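Saltier van listings: data card and notes

What you get

Saltier is a table of used commercial vehicle listings, mostly panel vans, box trucks and small flatbeds, collected from dealer pages and cleaned up by hand where we could stand to. Each row is one ad. Each ad has a title, the free text the dealer wrote, and a set of fields we pulled out of that text: wheelbase, body type, gross weight, claimed payload, engine, lift gate, warranty, price if one was given.

Please read the word "claimed" carefully. Every number in here is something a seller typed. Some sellers type with care. Others paste last month's ad and change the color.

If you came here hoping to train a price predictor, you can, and it will look good on the test split, and I would not buy a truck with it. See Known problems.

Files

listings.csv has one row per ad.
fields.csv has the extracted values, keyed to the ad, with the span of text each one came from.
dealers.csv has a dealer code and a region. Names and phone numbers were removed.
checked.csv has the 300 ads that two people read separately.

The archive unpacks into one folder. There is no loader. It is a CSV file and your language of choice can already open it.
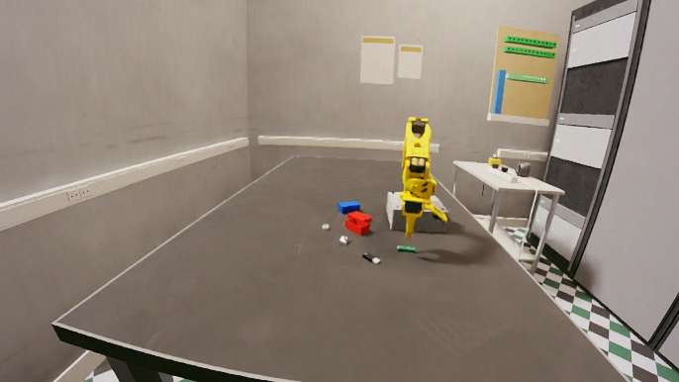

How the fields were made

The first pass was a pile of regular expressions written by Yavuz Tekin. They are in the rules folder and they are ugly, but you can read them and see why a value came out the way it did. The second pass was Buma, the tagging model we use on other text. Buma finds more than the rules do. It also makes things up, which the rules never did, so any value that Buma produced without a matching span in the ad text is dropped.

Fiona Pollock and Neelam Yadav then read the 300 checked ads without seeing the extracted fields. They disagreed with each other on payload in 76 of them. That should worry you more than any score we could print. Most of the disagreements come from ads that quote one payload for the bare chassis and another with the body on, and never say which is which. We kept both readings. Pick one and tell your readers which you picked.

Field notes

wheelbase: Short, medium, long, or blank. Dealers use "extra long" for at least two different things. We folded it into long.

gross_weight: Pounds. Where an ad gave kilograms we converted and set the flag. If the flag is missing and the number looks too small for a truck, it is probably kilograms and we missed it.

body_type: Free text mapped to a short list. "Box" covers a lot of ground. Staniforth, the older listing set that people like to compare against, splits box bodies by material. We don't, because dealers say "fiberglass" about things that turn out on the next line to be plywood.

lift_gate: Yes, no, available, or blank. "Available" means the truck in the ad does not have one. An earlier version of this table counted it as yes. If your results improved a lot when you switched to version 2, that may be why, and you should go back and look at your old ones.

warranty_months: As advertised. Nothing here tells you what the warranty covers or whether anyone has ever collected on it.

price: As advertised, before tax unless the ad says otherwise. Blank is common, and blank is not random. Dealers leave the price off when they want you to call, and they want you to call about certain trucks more than others.

Known problems

Duplicates. The same truck shows up under several dealers, sometimes with different mileage. We removed exact text matches and 142 near matches that Shengli Ren found by comparing descriptions. There are more. Split by dealer region if you can, never by row.

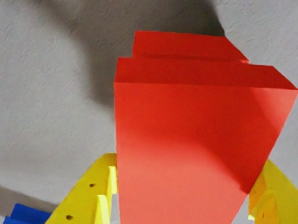 Old ads are another headache, and one we have not solved. A listing can stay online long after the truck is gone, with the price dropping on its own because the site software does that. A model trained on these rows learns how the site discounts old pages. I have seen this written up as "market depreciation" and I don't believe it.

"Ready to go," "one owner" and "drives like new" are in the text column and have been left alone. They predict dealer better than they predict condition. Try it.

Mileage is missing from the extracted fields on purpose. We had it, and we compared it against the Westley inspection records for the few trucks that matched. I was not comfortable publishing the column after that. The text still contains the figures if you insist.

Scores

We don't give a leaderboard. People have asked. The checked set is too small to rank systems that differ by a point or two, and the readers themselves don't agree on the hardest field. If you report a number on it, report it per field, and say how you handled the blanks. An average over all fields mostly measures how well you do on color.

Reporting mistakes

Send the listing key, the field, and the text you think we misread. "Payload seems off" is no use to me, payload always seems off. Fixes go in as a batch, most recently in December, and the change log lists each row that moved.

Requests to add passenger cars will be closed. Orhun Erdem has a branch with pickups in it that may get merged once someone settles whether a pickup with a cap counts as enclosed. I have my doubts about that too.

Use

Free for research and teaching. Keep this file with the data if you pass it on. Don't use the table to value a specific vehicle for sale, insurance or a loan. Go look at the truck, and bring a flashlight.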